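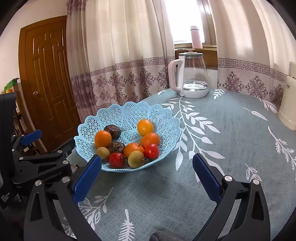

Fruit basket on the round table, both jaws open.

May 2020

Student project, fruit handling task. Club rooms are still shut, so work continues at home and results go up to the Ornell group folder in the evening.

Started with the object list. The basket has four orange citrus, two tomatoes, two passion fruits and two round brownish ones logged as kiwi. The shared list from April had only "fruit, mixed", which is no use for scoring. I have split it into four classes and written a grasp note for each. Citrus: approach from above, jaws wide, close slowly. Tomato: same approach, lower closing limit, stop at first contact. Passion fruit: wrinkled skin, so the pads should find some purchase, but the outline is irregular and the width estimate will be poor. Kiwi: no special handling.

The rim is the main geometric problem. It is scalloped, so clearance changes with the angle of entry, and most of the fruit lies towards the near side. A straight vertical descent on anything at the front brings one pad close to the plastic. I have drawn up two approach paths, one vertical and one tilted 11 degrees away from the rim, and will compare them using the Plomholm scoring sheet. The sheet gives no penalty for touching the basket. I think it should, and have said so in the folder.

Lighting: window directly behind the table, very bright. Curtains to be drawn for one half of the set and left open for the other. The kettle stays where it is. Clear glass against a window is a fair test for the segmentation step, and the Suksawat script has no class for transparent objects at present.

File housekeeping took most of the afternoon. The index stands at 2798 entries, of which 66 have no task label. Fixed the naming rule so that the object class comes before the run number — the old order sorted badly and mixed tomatoes in with everything else. Have not touched the unlabelled ones yet.

Read the Navulach rules again. Eight items moved from basket to cloth without a drop counts as a complete run. Order is free. Citrus first seems sensible, as it clears space round the tomatoes, though the front kiwi overlaps one of the oranges and may have to go before it.

To do:
Curtain-drawn set.
Rim penalty, wait for reply.
Label the 66.
Closing limit for tomato, currently a guess.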